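Re: [teleop-list] demos that stall at the bowl
From: Lucian Ciobanu
To: teleop-list
3 replies | 0 shares

Lucian Barbu wrote:
> We have 207 demos of the tabletop set from the Udthorpe bench, all by
> remote control with the Tarel leader arm. The trained policy reaches
> the bowl and then hovers over it until the time limit. Loss looks
> normal. Is 207 too few, or should we go back to guiding the arm by
> hand? We did 50 that way in September and they replayed fine.

I would look at the pauses before collecting any more. I pulled your shared set and plotted joint speed against time for each episode. In 59 of them the operator holds still for more than a second with the gripper down at the bowl. The policy sees the same image and the same joint angles through the whole pause, and the recorded action for nearly all of those steps is "stay where you are". With no history in the input it has no way to tell when the pause should end.

Two things to try, in this order.

First, drop the steps where no joint and no gripper command changes by more than your encoder noise. Keep a few steps on each side of a gripper close, or you will remove the close itself. The Pascu script does this with the trim option, but its default threshold is too high for slow operators. Set it by hand.

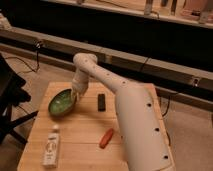
Second, check which signal you store as the action. Your header says follower position. It should be the leader command. When the gripper presses on something, the follower stops and the leader keeps going, and that gap is what produces the grip force. If you train on follower position the gap is gone, and the policy closes to the width of the object and applies almost nothing.

The same point applies to guiding by hand. Your 50 episodes replayed well because the positions were good and the objects had not moved. In hand-guided data the force comes from the person holding the arm and is not recorded anywhere, unless you have a wrist sensor. Hands also end up in the camera view. I would keep those 50 for checking calibration and leave them out of training.

On quantity: at Rimudside we trained on 378 episodes of a similar pick task, and trimming the pauses helped more than the last hundred or so did. Your 207 may well be enough once cleaned.

Can you post the leader log for one of the stalled episodes? I only have the follower side.

Lucian C.

Share | Comments (0)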